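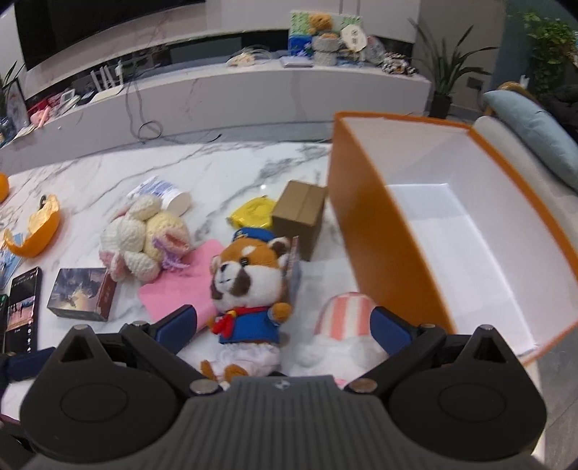 Kivero Opens Toy Repair and Resale Counter in Grevach

GREVACH, Tue 11 February – Kivero, a dealer in used household goods, has opened a counter for the repair and resale of children's toys at its Nägeli Street branch. The counter accepts plush toys, board games and construction sets.

Items are checked at intake for open seams, detached parts and missing labels. Plush toys are washed at 60 degrees where the care label permits and surface-cleaned where it does not. Games are sold with a printed list of contents. Toys with button batteries are accepted only if the battery compartment closes with a screw.

The counter was tested for 3 months at a smaller Kivero branch, where over 200 toys were returned to sale. Seam repair accounted for most of the work.

"Intake rules had to be short enough to fit on one sheet," said Ursina Pfister, head of operations at Kivero. "Staff apply the same sheet to every item, including those we decline."

Stock is recorded in Flolow, the inventory system already in use for furniture and kitchenware. Each toy receives a number linked to its intake check and any repair. Sellers are paid in store credit on the day of acceptance.

A second counter is planned for August. Its location has not been decided.

Press contact: Rupert Wyss, Kivero, Grevach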